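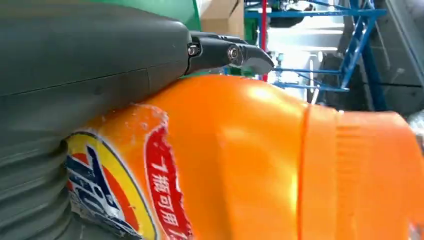
Galteneo Code of Practice

The Galteneo Code of Practice is a set of voluntary rules for robots that pick up and move packaged household goods. It was drafted by Socorro Ayala and first adopted at the Otell depot in December. A revised text took effect on 8th May.

Grip and contact

The code requires that a gripper hold a plastic bottle by its body, never by the cap or neck. Fingertips with angular ends may rest against a curved surface, but the force applied must not exceed the limit set for that container. Worn or torn labels are not grounds for rejection – the operator must record them.

Testing

Each type of container is tested over 400 lifts before it is approved for routine handling. Finger screws are checked every 50 lifts during the test and every 1000 lifts in normal service.

Revision

The revised text has 54 clauses. Yurani Ospina, editor of the revision, moved the rules on glass containers to a separate annex, known as the Imard annex.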